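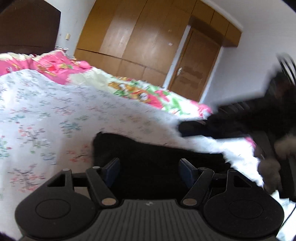
Ketill Ragnarsson asked whether the answers in the lease module were graded against the old answer key or the new one. They were graded against the new one. The old key is kept in keys/old for anyone who needs to reproduce the first set of scores, and the column key_version says which key applies to a row.

Horance

Horance is a set of short written answers from a distance course for paralegals. Each answer responds to a practice problem in one of four areas: residential leases, wills, consumer debt and wage claims. Answers are stored with the problem text, the grader's score and the grader's comment. The course ran on the Grellovow courseware, and the files follow its export format with the changes listed under Known issues.

Contents

3000 answers in English
82 practice problems
37 graders
Split: 2000 answers for training, the rest held out

Files

answers.csv holds one row per answer.
problems.csv holds one row per problem, with the full text and the area of law.
graders.csv holds one row per grader, with a random ID and the areas that grader was trained to score.
keys/ holds the answer keys as plain text, one file per problem.
split.csv maps each answer ID to train or heldout.

Fields in answers.csv

answer_id: string, unique
problem_id: string, matches problems.csv
grader_id: string, matches graders.csv
text: the answer as typed, line breaks kept
score: integer from 0 to 5
comment: the grader's comment, may be empty
key_version: old or new
attempt: 1 for a first try, 2 for a second try

A learner could submit a second try after reading the comment on the first. Both tries for one problem always fall in the same split. No learner ID is released, so tries are linked by the field pair_id, present only where a second try was made. 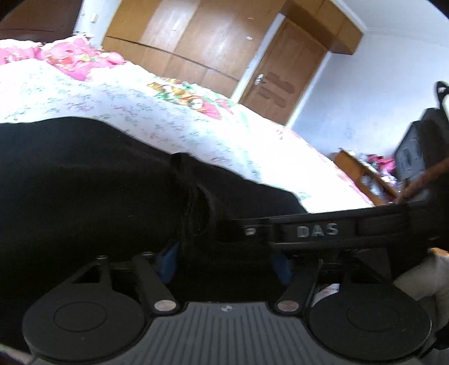
How the answers were graded

Graders worked from the key and a one-page scoring sheet. A score of 5 means that the answer names the correct rule, applies it to the facts and reaches a supported result. A score of 3 means that the rule is correct but the facts are used only in part. A score of 0 means blank or off topic. Spelling was not scored.

Wage claim answers were read by two graders. Where the two scores differed by more than one point, a third grader set the final score, and only that score appears in the file. The other areas were read once. Treat single-read scores with more care — the wills module in particular has several problems where a score of 3 and a score of 4 are hard to tell apart.

Removal of personal details

Names of learners, employers and towns were replaced with placeholders in square brackets. Names that belong to a practice problem were left alone. Pathirana and Simomberg, the landlord and tenant in the lease problems, are part of the course text and should not be masked.

Known issues

The courseware cut long answers at the field limit before July. Those rows end in mid-sentence and are marked truncated in the notes column.
Curly quotes were changed to straight quotes on export.
Some comments refer to a page of the printed workbook, which is not included.
Statute numbers in the debt module come from a model code written for the course. They do not match any state's law.

Intended use

The set is meant for work on scoring tools and on feedback for written legal exercises. It is not a source of legal advice. Scores should not be used to compare graders, who were given different mixes of problems. 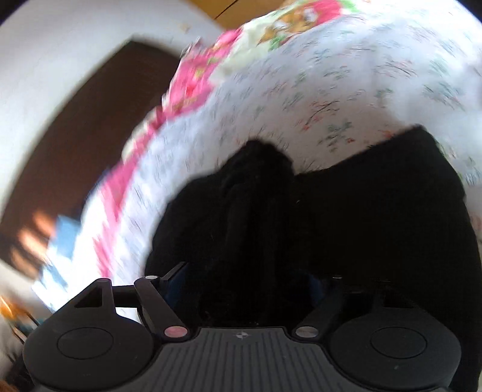

Figure 3. Hand-held gripper, seen from above and behind.

Changes

1.2: new key applied to the lease module, key_version added
1.1: pair_id added, duplicate rows removed
1.0: first release

Corrections

Send the answer_id, the field and the proposed value. Changes to scores need a short reason that cites the key. Accepted corrections go into the next numbered release and are listed under Changes.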